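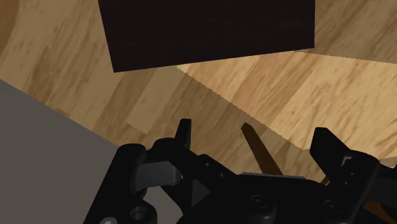 4. Inflating and launching the Emix paddleboard

Read this section before the board is taken out of its bag for the first time. It applies to the single-chamber board and to the double-chamber board. Steps that apply to one model only are marked.

4.1 Unrolling the board

1. Choose a flat surface free of stones, shells and broken glass. Grass or a swept deck is suitable.
2. Undo the two straps and unroll the board with the deck pad facing up.
3. Check the seams and the area round the valve for grit. Wipe with a damp cloth if needed.
4. Leave the fin in its bag until the board is fully inflated.

Note: A board that has been stored in the cold will be stiff. Let it lie unrolled for 30 minutes before inflating. Forcing a cold board flat can crease the deck pad.

4.2 Inflating

1. Unscrew the valve cap and press the centre pin down, then turn it a quarter turn anticlockwise. The pin must spring up. If it stays down, air will escape when the hose is removed.
2. Push the hose fitting into the valve and turn it clockwise until it locks.
3. Set the pump lever to DOUBLE. The gauge will not move at first. This is normal.
4. When pumping becomes hard, set the lever to SINGLE and carry on until the gauge shows the working pressure printed beside the valve.
5. Remove the hose. A short hiss is normal. A steady hiss means the pin is down; go back to step 1.
6. Screw the valve cap on by hand. Do not use pliers.

Double-chamber board only: fill the inner chamber first, then the outer. Empty them in the reverse order.

CAUTION: Do not use a garage compressor. The pressure rises too fast for the gauge to follow and the seams may fail.

CAUTION: Do not leave a fully inflated board in direct sun out of the water. If it has to stay ashore for more than 30 minutes, move it into shade or let some air out.

4.3 Fitting the fin

1. Turn the board over. Support the nose and tail so that the fin box is clear of the ground.
2. Slide the fin into the box with the curved edge pointing towards the tail.
3. Push the locking clip through the slot until it clicks.
4. Pull the fin firmly by hand. It should not move.

The fin supplied with the Pridska touring set has a screw and plate instead of a clip. Drop the plate into the box, line up the hole and tighten the screw with a coin. Spare plates are sold in packs of 3.

4.4 Adjusting the paddle

Stand the paddle upright beside you with the blade on the ground. Raise one arm. The grip should reach your wrist. Close the clamp, then twist the shaft to check that it holds. If it slips, open the clamp, tighten the small screw by half a turn and try again.

People who share a board should mark their own setting on the shaft with tape.

4.5 Load

The greatest load is 130 kg, including the rider, any passenger, dry bag and anchor. A board loaded beyond this sits low at the tail and is slow to turn. Luggage goes under the front bungee, heaviest items nearest the carry handle.

4.6 Launching

1. Fasten the leash to the ring at the tail and then to your ankle or calf. On moving water use a quick-release waist leash (sold separately).
2. Put on a buoyancy aid and do up all the buckles.
3. Carry the board into the water until it is knee deep, so that the fin clears the bottom.
4. Kneel on either side of the carry handle and paddle clear of the shore.
5. Stand up one foot at a time, looking ahead. Keep your feet level with the handle and your knees slightly bent.

WARNING: An offshore wind can carry a board away faster than most people can paddle. Check the wind direction before launching and again every 30 minutes. If in doubt, kneel and return to shore.

WARNING: Stay with the board if you fall in. It will keep you afloat and is easier to see than a swimmer.

4.7 After use

1. Rinse the board, fin, leash and paddle in fresh water. Separate the paddle sections before rinsing.
2. Release the air slowly through the valve.
3. Dry the board completely before rolling it. Start rolling from the end opposite the valve.
4. Store indoors, out of the sun. Do not stack anything on the bag.

Check the pressure again after the first 60 minutes of use on a new board. A small drop is normal as the material stretches - top up to the working pressure and carry on. If the board loses pressure again on the next outing, see section 6, Finding and mending leaks.

Section last revised August 21, 2024 (E. Grabner). Replaces the loose sheet packed with earlier boards.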